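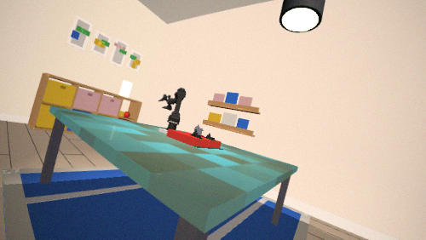 Letting them pick the chore: three weeks in

liis_k
Okay, I'm kind of thrilled! I stopped handing out jobs and put a list on the fridge. My 8-year-old picks two, his sister picks one, and I keep my mouth shut until dinner. He cleaned the bathroom sink. On purpose!!

dunvillemom
Love this! We tried it in August and my daughter took "feed the cat" 15 times in a row, so now there's a no-repeats rule.

Boyang Cui
Happy for you, but I don't buy it long term. Mine chose the easy stuff and I got stuck with the rest. Kids need to be told sometimes.

liis_k
Fair, and I still tell them about bedtime and homework. It's only the chores!

sulastri_s
With Boyang on teens, against him on little ones. My five-year-old would mop all day if I let her (the floor gets worse, but she's so proud).

Boyang Cui
Send her over.

dunvillemom
Liis, what happens if they don't pick by dinner?

liis_k
Then I pick, and I always pick the litter box. It's only come up once so far.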